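How to keep toy bricks sorted by color when children mix everything again?

Posted by Senga Strachan in Home and Family > Toys and Storage

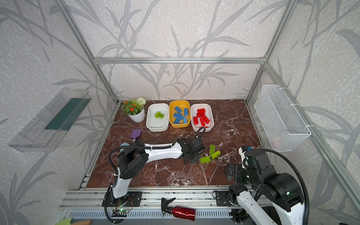 Blue bricks in the yellow tray, two lime-green ones in the white tray.

Hello to all. I am asking for advice about toy bricks, the small plastic kind with studs. We have two children, five and eight years old, and since my sister gave us the bricks of her sons we have a collection of 3827 pieces. I know the number because my older one counted them during the winter vacation, it took him 11 evenings and he wrote everything in a notebook.

In May I decided to sort them all by color. I bought flat trays and I was very proud. After two weeks the trays with the popular colors were mixed again and the trays with strange colors were nearly not touched. The younger one takes a full tray to the carpet, builds, and then puts everything back in whichever tray is closest.

My wishes are these:

I want that the children can find a piece without turning over a big box, because the noise in the morning at 6:30 is terrible and we have neighbors under us.

I want that cleaning up takes a short time, otherwise I do it alone.

I have one low shelf, 96 cm wide, and no place for a second one.

Is color the wrong way to sort? Somebody at the school told me to sort by shape, but then I need many more boxes. Also I would like to know if I should wash the bricks from my sister, because they smell a little of cellar. Thank you in advance for every answer.

Beathag Matheson
Answered, marked as helpful by 14 readers

Dear Senga, I had the same problem with three children, so I will write what we have tried, also the things that did not go well.

Sorting by color looks beautiful but it is slow for building. When you search for a small flat piece in a tray where all pieces are red, the eye does not see it, because everything is the same. When you search for a red piece between many flat pieces of different colors, you see it at once. You can test this with your son, give him a watch and let him try both ways. Mine liked this test very much and after that he wanted to change the system himself.

But I do not recommend to sort by every shape. We did it one time with a tower of little drawers from Flistier and it was a disaster. The drawers were so small that the hand of an adult did not go in, and the labels fell off. The children opened all of them and closed none.

What works for us now is five groups:

Normal bricks, all sizes
Flat plates
Wheels and everything that turns
People, animals, plants and their small things
The rest

The box for "the rest" is very important. If a child does not know where a piece belongs, it goes there and there is no discussion. Once in the month I sort this box with a cup of tea.

For the carpet problem, take an old bed sheet. They must spread the sheet first and pour the pieces on it. In the end two persons lift the corners and everything slides in one box. It is also much more quiet than the floor. We have a rule that before breakfast only the sheet box is allowed, with maybe 1000 pieces inside, and the other boxes stay on the shelf.

With 96 cm you can put four boxes side by side if they are 23 cm wide, and the fifth one goes on top. Please measure the outside of the box with the handles. I measured only the bottom and had to return everything to the store.

About washing: use warm water, not more than 40 degrees, with a little dish soap. Put them in a laundry net, move it in the bathtub, rinse, and let them dry on towels for two days. Pieces with stickers or electric parts you must take out before. For the cellar smell I added one cup of white vinegar to the rinsing water, and it was gone after the second time.

Kenna Shearer

just put them all in one big box. kids dont care about it, only parents do. mine are grown up and they had one box from Zarnari with a lid and they built everything

Effie Gillies

I agree with Beathag about the sheet, but I want to say something for the colors. For a child of five, color is the easiest thing to clean up, because she does not have to think what is a plate and what is a brick. We did colors until my daughter was seven and then we changed to shapes. Maybe you can give the younger one a small collection sorted by color and the older one the rest in his own way. Then each one is responsible for his own boxes.

I glued one piece on the front of each box in place of a label. It holds better than paper, and children who can not read yet understand it too. Use hot glue, you can take it off later with a hair dryer.

Comment from Senga Strachan

Thank you all. I washed the first part yesterday and I am waiting for the towels. My son wants to do the test with the watch, so we will begin with that. Effie, does the hot glue leave marks on a box which is transparent?

Comment from Effie Gillies

On mine only a little, on the inside of the handle where I made a mistake. Try it first on the bottom.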